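Rule Nine

Okay, so rule nine was mine, and I was weirdly proud of it. The Humell handbook had eight rules when I got there, all sensible stuff like stay clear of a moving arm and log every stop. Mine said: "The towel shall start each run in an honest position." I meant crooked! Creased, a corner bent under, right down at the border of the mat if that's where it fell. No smoothing it out first to help the arm along.

Parveen Durrani hated the word honest. She crossed it out in January and wrote "unassisted," and I wrote honest back in, and this went on for 3 drafts (I still have them). Meanwhile we had 742 runs on the books and nearly all of them began with a towel laid out like a hotel bed.

So I started over at run one. I shook the tan towel once over the green mat, let go, and put my hands in my pockets, where they itched the whole time. Then I pressed start.

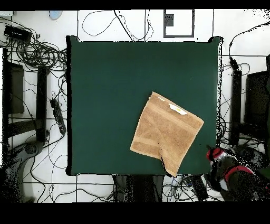 Keep your word if you like, Parveen told me over the headset, but write down who dropped it and from how high, or the next person will just learn to drop it neatly.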